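Against the Plain White Sheet

When I moved to Flumberg for work, I rented a furnished room, and everything on the bed was white. The landlady, Amparo Usuga, told me that guests trust white. She was right, I think. A white sheet shows that it has been washed, or at least it shows when it has not. But I slept in that bed for two winters and I never once felt that it was mine.

My opinion is simple, and I know that many people with better taste will disagree. I believe the hotel bed has done harm to the home bed. Go to any shop in my city and ask for bed linen. The seller will show you white, then a warmer white, then a gray. In Trerka, the big store near the station, the white sets have a full wall and the printed ones share a low shelf with the bath mats. I asked why. The young man said that people want calm.

I understand calm. I work in an office with 32 desks and two telephones that ring all the time, and I also want calm when I come home. What I do not understand is why calm must have no color. My grandmother had a bedspread with red birds on it, and she slept like a stone under those birds for most of her life. When we were sick, we were put in her bed, and we gave names to the birds. I remember the fever very little. I remember the birds very well.

There is also the question of money. A good white set costs more than it should, and then it asks for work. You must wash it apart from the other things. You must not drink coffee near it. My colleague Adjoa Alhassan paid 200 for hers, and now her children are not allowed to sit on the bed with bread. She told me this as a joke, but I found it a little sad - a bed is the first place where a family sits down together in the morning.

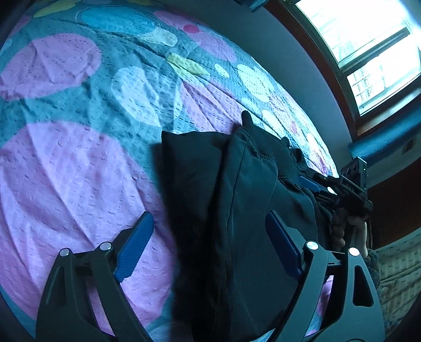
A printed bedspread is more patient with us. It does not ask that the bed be made perfectly before the visitors come, and a crease in it is not a scandal. Large shapes are the best for this, in my opinion, better than small flowers in rows. On a teal-blue cloth with big pink-lilac rounds and a spot of hot pink, a long crease can run across the whole thing and the eye still goes first to the color. The puckered kind of cloth is even kinder, because it was never flat to begin with.

Some readers will say that fashion changes and that prints will return to the shops without my help. Maybe so. But they usually return as something expensive, with a story about an artist, and the cheap ones from the market are still called ugly by the same people. I would like it better if we could simply say that we like them.

I have my own apartment now, in Stusley, and a bedspread from the market there, green with yellow lemons. My sister says it looks like a tablecloth. I have told her she can sleep on the sofa.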